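The mesh bag is not your friend

2 min read
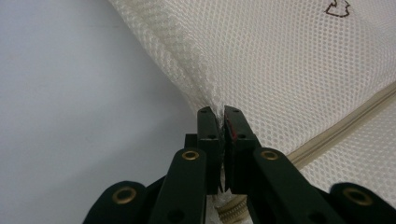

Every January the same advice comes round: sort your washing, buy a set of mesh bags, and your clothes will last for years. I have my doubts. A household I know in Fenddale paid 65 for a set from Prallovia, and they still own the same number of odd socks. The weak point is always the zip. On white mesh with tiny honeycomb holes, a beige zipper tape and golden metal teeth look very smart, and I can see why people pay extra. But I'd like to know who decided that metal teeth belong in a drum with your best tights. The fabric is soft and gives way wherever you pinch it. The zip doesn't.

Then there is the folding. Fans of the Vaněk method want each bag doubled over and stored flat, which takes me 15 minutes for a full set. Mesh has no wish to lie flat. It billows, it creases where you didn't ask it to, and a bit of it always pokes up by the zip waiting to be caught.

I do keep one, a plain Drakel with a plastic zip, for bras. Fine. Everything else goes in loose on a cool wash, and my jumpers look much as they did. If yours are falling apart, try a slower spin before you buy another bag.

100 shares | 15 comments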